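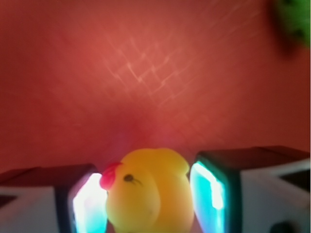 I have strong feelings about rubber chicks and I'm finally going to put them in writing, because last month a parent at pickup asked me (very kindly!) whether the toddler room at Dinduvdale might like to replace its rubber animals with something a little nicer. She meant wood. She meant the pale, smooth, beautiful kind of wooden animal that has no face, and I understand why, they look wonderful on a shelf. I own several. But I said no, and then I went home and thought about it through dinner and the dishes, and I would like to say no again at greater length.

Give me the yellow rubber chick every time. Give me the round body and the bright beak that's far too red for any chick that ever hatched, and one little black dot of an eye with a tiny line coming off it like a raised eyebrow. I love that line! Whoever decided it should be there gave the thing a whole personality for the price of a brushstroke. A child of 2 will look at that eye and start talking to it. I've watched it happen for 17 years and I'm still delighted each time.

The argument for plain toys is that they leave room for the imagination. A block can be a phone, a car, a sandwich. All true, and we have a big bin of blocks, and I wouldn't give those up either. Where I part ways is with the idea that a toy with a face shuts the imagination down. Come and sit on our rug for one morning. The chick has been a baby, a doctor, a very bad dog, and once, for most of a week in November, the mayor. It was put to bed under a washcloth and then fired from being mayor and then reinstated. None of the children seemed held back by the beak.

Then there's the squish. I think adults forget how much of playing is just holding a thing. A small rubber toy fits in a small fist and gives a bit when you squeeze, and you can see a child's shoulders come down while they do it. Rosimeire Lacerda, who taught me most of what I know about the under-threes, kept one in her apron pocket for drop-off time. She'd hand it over without a word and go on talking to the parent. I've tried the same thing with a wooden hen and got the hen back, fast, in the shin.

And they wash! Warm soapy water, a good rinse, a towel by the sink. I should be fair here and admit the weak point. Any bath toy with a hole in the bottom will collect water, and if you leave it sitting in a bucket you will eventually squirt something black into the tub and feel terrible. So squeeze them out, stand them where the air gets to them, and throw them away when they go bad. I check ours at the end of the day and toss without sentiment (mostly). If you're buying new, look for the ones molded with no hole at all. They don't squirt, but they float just fine, and I worry about them a lot less. Skip anything small enough to go all the way into a mouth, too, however sweet its expression.

Kieran Tierney, who has the room next to mine, tells me I'm really defending color, and he may be right. Somewhere along the way a lot of us decided that children's rooms should be oatmeal. Oatmeal rug, oatmeal baskets, a rainbow in five shades of oatmeal. I've been in homes like that and they're calm and lovely and I could take a nap in any of them. But put one yellow chick down in front of something really red and look at it. It sings. Kids go straight to it from across the room. I don't believe that's overstimulation, I think it's pleasure, and I think we're allowed to let them have some.

I'm also fond of the price. A family who can't spend much can have exactly the same chick as a family who can, and at three years old the two children will agree completely on its value. When one goes missing behind a radiator or home in somebody's boot, I don't have to send a note around. I like owning things I can be relaxed about. Children notice when you aren't.

So the wooden animals can stay on the high shelf, where I do enjoy looking at them, and the rubber ones will stay in the tub by the window. The parent who asked was very gracious about it, by the way. Her son had the chick by the head the whole time we were talking.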